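Project report: two-arm towel folder, shared workshop build
Project name: Ploto
Submitted 11 Aug 2022

1. What we set out to do

Build a two-arm setup that picks a piece of cloth off a table, finds two corners and folds it in half. Cheap parts, built in the Tarkcombe workshop in the evenings, no lab access. Original plan in April said "fold a T-shirt". Cut down to a flat cloth after the first month. Supervisor agreed, see the change form in the appendix.

Two arms, left and right, same design. Small camera at each wrist, one more on a pole over the table. Everything bolted to a board so it can be lifted off the bench when other people need it.

2. Parts and build

Arms are printed, with hobby servos. Shoulder servos are the stronger type, the rest are the ordinary ones. Power supply is a 12 volt bench unit with a step-down board for the servos. Controller is an Aguirre board, bought used, one dead USB port. Wrist camera mounts were redesigned twice:

Mount v1 — clip on the side. Came loose whenever the wrist rolled.
Mount v2 — screwed, but too far forward, hit the table on low grasps.
Mount v3 — screwed, set back, tilted down a little. This is the one we kept.

Printing took longer than planned. The workshop printer is shared and the queue is on paper. Left forearm had to be printed again after a layer split near the elbow. Right one has the same crack starting, we put glue in it and it's holding so far.

Cable routing is ugly. Camera cable runs along the outside of the arm with ties, needs slack at the wrist or it pulls out of the socket. Should of used a flat cable from the start.

3. Software

Control loop is in Python. We record demonstrations by moving a pair of smaller leader arms by hand, the follower arms copy. All three camera streams get saved with the joint angles. Then the training script (Truven, the package the course gave us) learns from the recordings.

Image timestamps were a mess at first. Overhead camera lagged behind the wrist ones and the pairs didn't line up. Fixed by stamping each image when it arrives and throwing out sets that are too far apart. Not elegant. Works well enough for slow motions.

Cameras run at low resolution to keep the USB bus happy. We tried higher and the left stream dropped out.

4. Wrist views

Biggest lesson of the project is in this section so it is longer than the others.

With soft stuff the wrist camera is great right up until it isn't. Far away you get the whole cloth and the corners. Closer in you get one corner, good detail. Then the material comes up against the lens and you get color and not much else. Add motion and the color smears too. With a rigid block this is never a problem, the block stays where it is and the camera stops short of it. Fabric bunches up and goes wherever it wants.

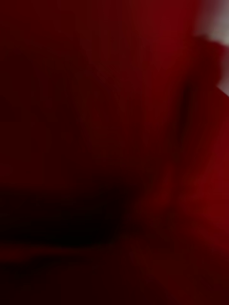

So the policy has to get through that stretch on something other than the wrist view. Overhead camera helps, but the arm blocks part of it when it reaches across. Joint angles help more than we thought they would. What we ended up doing was feeding in a short history, the last few images and not only the current one, so the model has something to go on when the newest one is useless.

Also tried just deleting the bad images from the training set. Wrote a blur score, picked a threshold, dropped everything under it. Made things worse! The model had then never seen a blurred view and did strange things as soon as it got one, mostly lifting too early. Put them all back in. If it's going to happen at run time it needs to be in the training data.

Lighting matters too. Workshop has one strip light over the bench and a window at the side. Plain strongly colored material loses its folds on camera very easily, the shadows go nearly black and the rest blends together. Locking the exposure helped some. Auto exposure was hunting every time the cloth came close, and then the picture was wrong for a moment after the arm backed off.

5. Recording sessions

Roughly 3000 seconds of usable demonstrations in total, after throwing out the ones where an arm stalled or the operator bumped the table. Recording is tiring, the leader arms are heavy on the wrists after a while. We swapped operators often and you can see it in the data, one of us goes in from the side and the other from above. Should have agreed on one way before starting.

6. Results

Final test was 12 trials, cloth laid flat by hand, position varied a bit.

Full fold, edges close: 7
Picked up both corners, fold came out crooked: 2
Rest were missed grasps, all on the left arm.

Left arm has more play in the wrist than the right so this was not a suprise. Tightening the horn screw helped for a day or so, then it was back. A metal horn is on the list.

Time per fold is slow. We did not try to speed it up, faster motion means more blur and the servos run warm.

7. What we would change

Wider lens on the wrist cameras, or move them further back and accept some more bulk.
Small ring light at each wrist so we don't depend on the window.
One operator style, written down, before any recording.
Flat camera cables.
Start printing spares early — the queue only gets longer toward the end of term.

8. Still open

Crumpled starts. Everything above assumes the cloth is laid out flat. We ran a few from a pile at the very end and the arms mostly pushed it around. Would need a separate unfolding step and a lot more recordings. Board and arms stay on the shelf by the drill press until the next group picks it up, config files and the v3 mount drawings are in the shared folder under ploto_final2 (not ploto_final, that one is old).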